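Fellstead Bedding and Linen Bank - progress report for the Tannous Fund

Dear all at the Fund,

July has been and gone in a blur of duvet covers, so this one comes to you a little later in the day than I'd planned (it's gone ten at night and the kettle is on again). Your grant was for getting decent bedding to families moving into unfurnished lets across Fellstead and Hernness, and I'm glad to say we've now made up 255 full packs. A full pack is a duvet, pillows, a fitted sheet, a cover set and, where people would like one, a bedspread in a colour they pick themselves. Pink is way out in front, to my great joy!
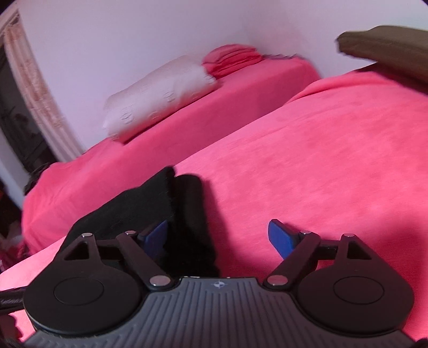 How much of the grant have we spent so far?
We've spent £3656, nearly all of it on new pillows and mattress protectors, which we never take second-hand. The van hire came out of our own raffle money, so there's still enough in your pot to carry us through the autumn.

The part that has gone better than I dared hope is the choosing. We used to hand over whatever was next on the shelf, and people were terribly polite about it. Now they come in, have a rummage and take their time. One mum stayed most of the afternoon because her girls couldn't agree on stripes or stars (they went home with both, of course). It does slow us down - I won't pretend otherwise - but we get far fewer things handed back.

Washing is the bit I'd like to grumble about. Our old machine gave up in the middle of a big load of bedspreads, and we had to cart the lot over to the launderette in Hernness in bin bags. Hiba Harb very kindly talked the owners into a cheaper rate for us, and we're still using them for anything king size. Fuzzy throws need a cool wash and a long dry, and they hog the lines for days if the weather's poor.

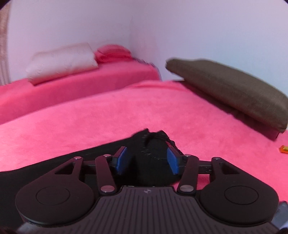
Deliveries and storage

We run 2 delivery rounds a week now, one for each side of the river. The Jurura estate was the hard one, as the lifts there were out for most of the month and a double duvet is a horrible thing to get up a stairwell. We managed, but I've asked the housing office to warn us next time so we can bring an extra pair of hands.

Storage is all right for the moment. We've got 4 tall racks in the back room at Fellstead, sorted by bed size, and I finally got the labels done. Cot bedding is low, though, and single covers go out faster than they come in, so the next appeal leaflet will ask for those by name. Please pass it round if you know anyone clearing out a spare room.

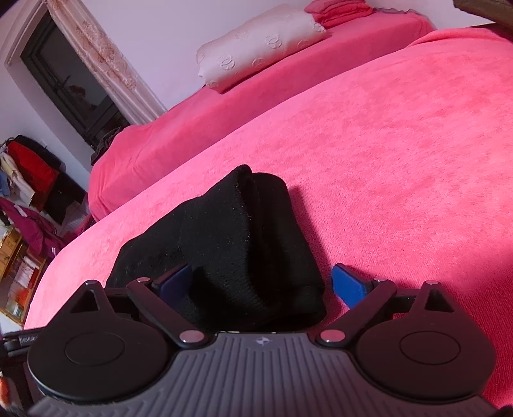 What would we like to do with the money that's left?
Mostly we'd like to buy single duvets before the cold sets in, plus a second-hand washer if we can find a sound one. I'll send you the prices before I order anything.

Do come and see us if you're passing, the door's open from half past nine and there's usually cake.

With very warm wishes from everyone at the linen bank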